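Does a shallow tray really keep small stuff together on a table?
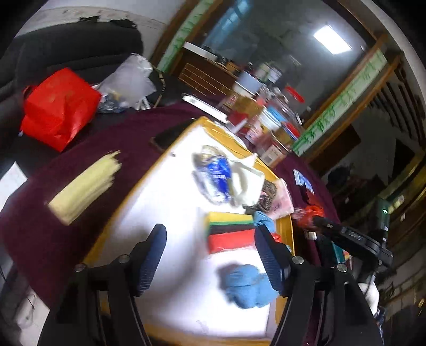
Tray on the maroon tablecloth, things pushed to one side.

Posted by marlowe_k, 14/07/2021

My sister-in-law swears by putting one big tray on the table and making everybody's odds and ends live on it. She read it on one of those tidy-home blogs. I have my doubts. We've had the white one with the yellow-orange rim out since June and as far as I can tell all it does is give the clutter a border. The blue cloth gets dropped on it in a ball, the packages go wherever, and the off-white plastic container never ends up with anything in it. There's a pale pink package hanging over the edge as I write this.

She now wants me to buy the Prenell divider set to go with it. Before I spend money on plastic walls for a tray, has anyone kept one of these going for longer than a few weeks? And does the glossy surface hold up? I was told it wouldn't mark and I don't believe that either.

Thaddäus Ortner
Member, Tukbridge, 255 posts

Depends what you think it's for. A tray won't sort anything. What it does is let you lift the whole lot off when you need the table for dinner, and that is worth having if you eat where you work. If you never move it, you've bought a second tabletop and put it on top of the first.

I'd skip the dividers. I had a set from Hämmerli and they slid every time I carried the thing. Use the container you've already got. Stand it flat at the narrow end, put the small loose items in it, and see if that lasts two weeks. Folded things can stack beside it, flat, with the biggest at the bottom. The cloth shouldn't be on there at all unless you use it daily — hang it on a hook.

On the surface: mine is glossy white too and it shows everything. Small specks wipe off with dish soap. Gray scuffs I've had less luck with. Anyone who says a shiny white finish doesn't mark is selling one.

huckle22

get the dividers they're great!! got mine on Huditik and the page had 3,778 reviews, nearly all good. also a tablecloth that dark will show every crumb so you want a tray anyway

Thaddäus Ortner

3,778 reviews of what, though? Half the ones I read on there are for a different product under the same listing. Look for the people who came back after a year. I found 2.

marlowe_k

Thanks both. I'll try the container first and leave the dividers alone for now. Not convinced about the hook, we have three hooks by the door already and they're all under coats. Will try dish soap on the tray tonight.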